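October 22, 2024

Finished going over the wallpaper with Chanida this morning. I had wanted plain cream from the start, but Amnuay picked the violets back in September and she was right that they go well with the faint stripe.
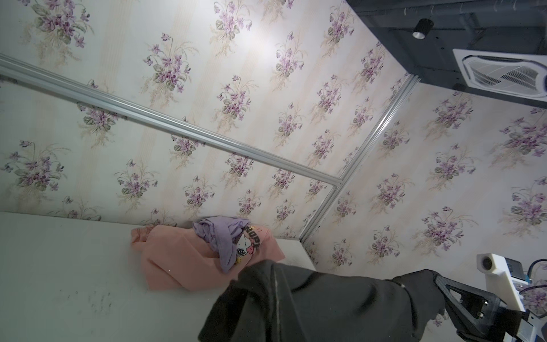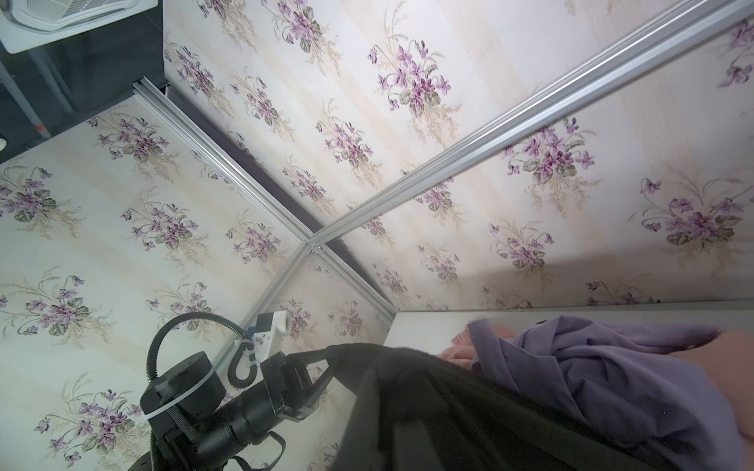
Violets on a cream ground, silver rails at the joins.

Chanida thinks one more roll would be enough for a spare set of panels. I said two. The shop in Irinberg charges 90 a roll and won't hold the same batch past the end of the month, so I'll call tomorrow and ask what they have left. Sakda can pick it up if he is driving that way.

The table needs a proper wipe. I tried dish soap on one of the smudges and will try the stronger cleaner next. Must also buy tape, blades for the good knife, and 5 of the small brackets.

Lunch was late, rice and the rest of the soup. Chalerm came by to borrow the long level and stayed an hour talking about his roof. Knees sore from the floor. Bed early.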